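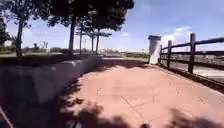 The path down to the first tee, morning.

I have been a member at Tulau for long enough to remember when a beginner's first lesson took place on the grass, usually in a wind, with a bag of old balls and a pro who stood well back. Now it takes place indoors, on a mat, in front of a screen. I think this is a mistake, and I would like to set out why without being taken for someone who hates machines.

I use the indoor bay myself. In March, when the lower holes are under water, I am glad of it. The numbers are useful if you already have a swing and want to know what it is doing. I spent one winter learning that my seven iron carries 135 yards, when I had been telling people 150 for years. I choose better clubs now, and my handicap has come down by 2.

A beginner is in a different position. A beginner has no swing to measure. Give a new player club speed, launch angle and spin and they will spend the hour looking at the screen, because the screen is the most interesting thing in the room. They start trying to make a number go up. The ball, the lie and the target come a long way behind.

Last year I watched a friend's son go through a block of lessons like this. He is a strong lad and he got good numbers quickly. When he finally came out on the course he had never played from a slope. He had never stood in wet rough, or had the sun in his eyes, or waited for a group ahead to clear the green while his hands went cold. He put three balls in the ditch at the fourth and was close to packing it in. He had paid for a lot of coaching by then and I don't think any of it had been wrong. It had just been about something else.

Renata Jara, who taught here before the bay went in, used to start people on the putting green and work backwards. Putting, then chipping, then pitching, and you didn't touch a driver for weeks. People complained about it. They wanted to hit the thing hard, as everyone does. But most of her pupils could get round nine holes by the end of the summer, slowly and without much style, and a good number are still members. I still play with several of them.

The argument I hear for indoor lessons is that they fit around work and don't get rained off. Both points are fair. A pro has a living to make, and a lesson cancelled for weather is an hour's pay gone. I would not want to go back to a calendar with holes all through it from November. There is also the matter of nerves. Some people would sooner miss the ball in private, and I can't blame them.

But the answer to that is to split the time. Our course is short, 3509 yards for the two loops of nine, and there are long stretches of the afternoon when you could take a pupil out on the back holes and not hold anyone up. If somebody books six lessons, let three of them be outdoors, and let the first be one of the three. Walk a couple of holes. Show them where to stand, where to leave the bag and when to shout. They can hit a few from the rough and see how little the ball does.

I put this to the club in writing and was told that members like the bay and that bookings are up. I am sure they are. I would like to know how many of the people who learned in it are still playing two years on, and as far as I can find out we don't keep that figure. We ought to start.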